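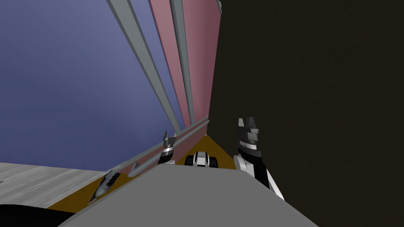

Fig. 7. Simulator view with both grippers open, tilted viewpoint.

4.3 Checking the grippers in the simulator

The Vandia two-arm kit comes with a simulator licence. Complete this section before you connect power to the real arms. You will need the licence card and the cell file made in section 4.2.

1. Start Fovia and choose Open cell. Select your cell file and wait for the status bar to read Ready.

2. Open the View menu and choose Arm camera. A tilted view is normal at this stage. Do not correct it by moving the arms.

3. Check that both grippers are drawn. The nearer one looks larger. In Fig. 7 the right gripper is the nearer of the two.

4. Open the Grippers panel and press Open all. The fingers on each gripper should be apart, as in Fig. 7.

5. Press Close left, then Open left. Repeat for the right gripper. If the wrong gripper moves, swap the names in the Arms tab and repeat this step.

6. Set the speed limit to 3 and press Run test. The test program takes 279 seconds. Leave the window open until it has finished.

7. Press Save cell.

Note: A large surface close to the viewpoint can hide part of the worktop and the things on it. Use View > Step back to see more of the worktop. This changes the view only and has no effect on the cell file.

Note: Wall and worktop colours are set in the Room tab. They make no difference to the test.

CAUTION: The simulator does not check the cable length on the real arms. Measure your cables as shown in section 5.1 before you run any saved program on them.

If the test stops with code 472, the cell file was saved in an older version of Fovia. Open it again, choose Convert, and go back to step 4. If the code comes up a second time, send the file to Mirko Gentile at the Vandia help desk.

Go on to section 4.4, Setting the grip force.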